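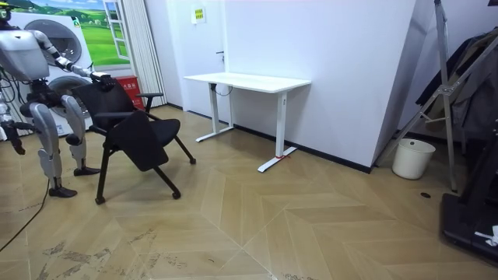 Flunville's old Asfaw showroom is getting its chairs back in order before the hall reopens to the public in February. The furniture went in years ago when the place still sold appliances and most of it has had hard use since. Office chairs first, the ones on casters. The black one with the mesh-like back is typical of the lot, two armrests, thin metal legs, and a seat panel tipped forward and hanging down in front. Seats like that go on the fix-it list, not in the dumpster, the town says. The walls are staying the way they are for now. Printed washer-dryer panel, the green hills poster, the white curtain, all of it. Residents asked for that at the last meeting and it was a short discusion.

Home News Town Schools Sports Notices Contact

Money is tight. The town set aside 200 dollars for casters, screws and seat parts, and a repair shop in Hulatwood will take anything that can't be done on site. Up to 69 seats are to be looked over, chairs and stools together. Anything that rocks, pinches or sinks when sat on gets a tag and goes to the back. Stools are the quick job. Check the seat, check the legs, tighten, move on. Chairs take longer and the casters are the worst of it, hair and carpet thread wound in tight.

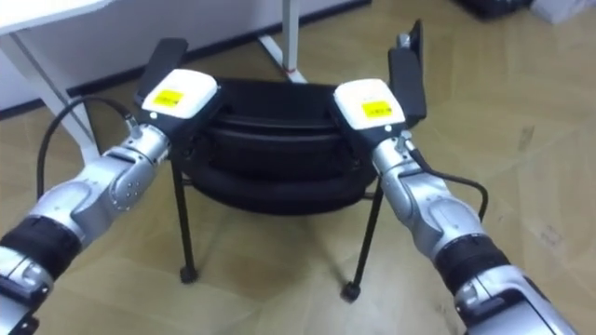 The stools will go along the wall by the sign-in table once the hall opens, with chairs in rows for meetings and card nights. No word yet on cushions. A request for padded seats was put off untill the spring budget, and the same goes for new folding tables.

Urkura, the secondhand store on the Hulatwood road, has offered 3 chairs to fill gaps if the repairs fall short. It will also take leftover parts. The town has said yes to the chairs but wants them checked like all the rest.

Anyone with spare casters or a good office chair to give can leave word at the Flunville town desk. Sofas and recliners can't be accepted, no room to store them. Drop-off is at the side door and runs 2 hours each morning, starting at 9. Please dont leave furniture outside overnight.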